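4. Rules for Shared Tabletop Cells

4.1 Scope and starting condition

The rules in this section apply to bimanual tabletop cells in which both arms can reach the same part of the work surface. They were drafted at Kolo and revised after a review by Tetteh and Hassanpour in March. The review found that most disagreements between operators came from one source: the written procedure said what a finished trial should be, but was silent on how a trial should begin. Two operators could follow the same sheet and hand the arms quite different problems.

Rule 1 therefore requires a declared object list for each task. The list names every hand tool, every small part and every container, and it is read aloud before power is applied to the arms. For the tool sorting task the list covers pliers, screwdrivers, small metal parts, a clear organizer box and a lavender tray. The containers stand side by side at the back of the surface, and the tools are placed between them and the front rail (Figure 4). An object that is not on the list is removed before the trial starts. An object that is on the list but missing is replaced, or the trial is not run.
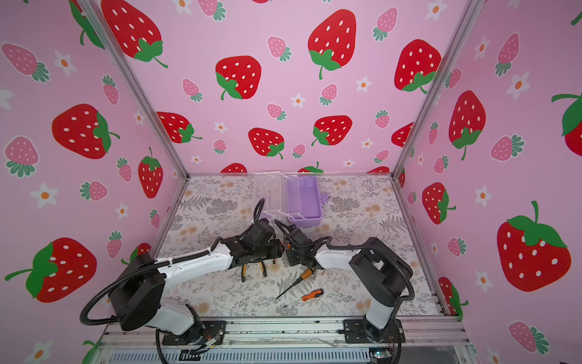

4.2 Shared reach and handling of tools

Rule 2 concerns the zone that both grippers can enter. Collision checks supplied with an arm controller usually consider the arm alone, without the tool it carries. A held tool can extend well past the fingers, and a path that is safe for an empty gripper may not be safe for a full one. The cell must store a separate clearance value for each tool on the object list, and the larger of the two values applies when both grippers are holding something. Ansari proposed a single clearance of 100 mm for all tools. This was tested and set aside, as it ruled out many of the close grasps that the task calls for.

Rule 3 concerns the lid of any container used in the task. The lid is opened by the operator during setup and stays open until the trial is closed. A lid that falls during a trial ends that trial, and the event is logged as a setup fault - the policy is not charged with it.

Rule 4 concerns cables. External cables are to be inspected at the base, the shoulder and the gripper at the start of each session and again after every 30 trials. The inspection is done with the arms in their rest pose and then repeated at full reach, given that a cable with enough slack in one pose may pull tight in another. Loose wiring near a mounting plate is to be secured or recorded before work goes on.
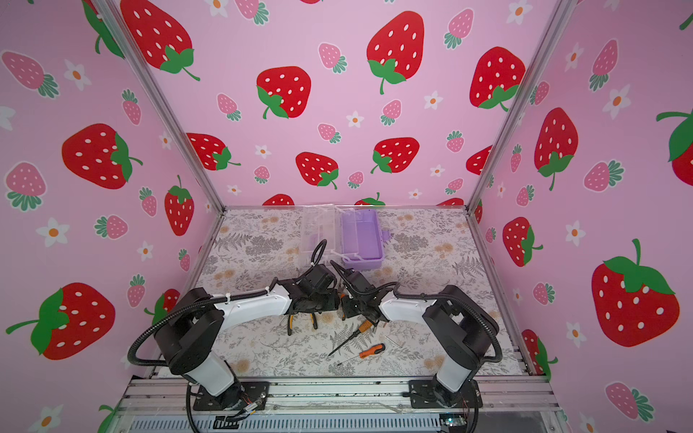 Rule 5 sets out when an operator may reach into the cell. Entry is allowed only when both arms are in a commanded stop. Pausing one arm is not enough, even if the object to be recovered lies on that arm's side. In the trial period at Cokham, 151 sessions were logged under a draft of this rule, and 12 of them contained an entry made with one arm still active. All 12 were made to recover a small part. The final text was changed as a result: a dropped part is left where it lies until the trial is closed, and the operator marks its position on the log sheet.

4.3 Records

Each trial record holds the object list, the clearance values in force, the time of the last cable inspection and the name of the operator. Records are kept in Drata and are not edited after the session ends. Corrections are added as a dated note, signed by a second person. Thaweesak and Kiani checked the record format against the needs of outside reviewers and asked for one addition, a field for the version of the rules in use. This field is now required.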